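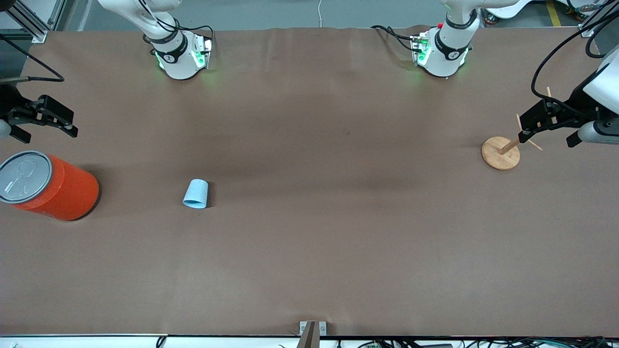 Winter walk-round, Palthorpe village hall kitchen and back rooms
Checklist with comments, January

I have done this in the order you meet things coming in from the car park, which is the order I always do it in, so please forgive me if it jumps about a little. Žofie Bartoš came round with me and held the torch, and most of the sensible remarks are hers.

1. Outside step and handrail - PASS
Rail firm, step gritted. The moss is creeping back on the shady side and would like a good scrub before the next lunch club.

2. Front door and fire exit - PASS, with a comment
Both open fully and neither sticks. Somebody had left a stack of chairs within 95 cm of the fire exit, and we moved them. Please, please keep that corner clear, however full the store gets.

3. Smoke alarms - PASS
All tested with the button. The one in the corridor has a rather feeble chirp compared with its neighbours, so I have put in a new battery to be on the safe side.

4. Hot water - ACTION
The kitchen tap runs very hot indeed after a minute or so. Fine for washing up, but not for little hands. Silviu Cârstea has kindly said he will look at the mixing valve when he is back from Clernov.

5. Fridge and freezer - PASS
Fridge at 3 degrees, freezer at minus 18. The door seal on the fridge is clean but getting tired, and I should think it will want replacing by the summer.

6. Urn and kettles - ACTION
The big Vrabec urn has a loose lid knob. I have tied a label on it and put it on the bottom shelf, and it must stay there until it is mended, even if there is a queue for tea.

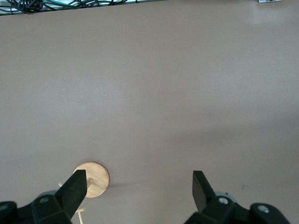 The two kettles are both in good order, flexes sound and plugs tight, and between them they will keep everyone going in the meantime.

7. First aid box - ACTION
Plasters plentiful, burn dressings out of date. I will bring new ones over from the chemist in Dukow. Do write it in the little book when you use something, it saves me such a lot of guessing.

8. Floors - PASS
Dry throughout, no lifting edges. The mat by the sink has been turned so its curled corner is against the wall, and Žofie thinks it has about a year left in it.

Next round at Easter. If you spot anything before then, my note pad is on the hook inside the broom cupboard.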